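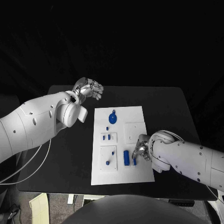 Our course supervisor asked us, more or less, why anybody should trust a hand that lets go when it has been told to hold on, and whether we had checked the boring things first. We had not checked the boring things first. So this report is mostly about them, and about the September week when the Lukton bench kept opening its left hand by itself.

## What the project was

Our group spent the term teaching a two-armed robot to put blue pegs into white plates laid out on a sheet of paper. The parts are small and the slots are not generous, so we used the Cellov control software at its slowest setting and were quite proud of how gentle it all looked. We ran 311 trials in total, and most of them were wonderfully dull!

## What went wrong

During 4 of those trials the left hand opened partway through a move. There was no warning on the screen and no error in the log, only a peg on the floor and several students crawling after it. The first time we blamed the grip setting (we had changed it that morning, so it seemed only fair). The second time we put the setting back and it happened again, and after that we spent a whole afternoon rewriting a part of the program that had nothing wrong with it.

What finally helped was a plain list of where the arm had been each time. All the drops came when the left arm was reaching far across the table with the wrist turned inward. In that position the hand's cable was being pulled tight, and the connector at the wrist lost contact for up to 40 milliseconds. The hand's own controller restarted, and when it restarts, it opens — that is how it was set up at the factory, and we had never read that page of the manual.

## Why it counts as a safety matter

A dropped peg hurts no one. But the Didenko group next door was planning to borrow our setup for metal parts, and those would be a different story over somebody's foot. We also had people leaning in to straighten the paper between moves, which we have stopped doing.

## What we changed

- More slack in the cable, with a new clamp at the wrist
- Hand set to keep its last position after a restart
- Both arms stop if either hand goes silent
- Hands off the table until the arms are parked

We then ran the long reach 3 times as often as before and had no more drops. We would still like a proper locking connector, and the order for one is with Modomwood.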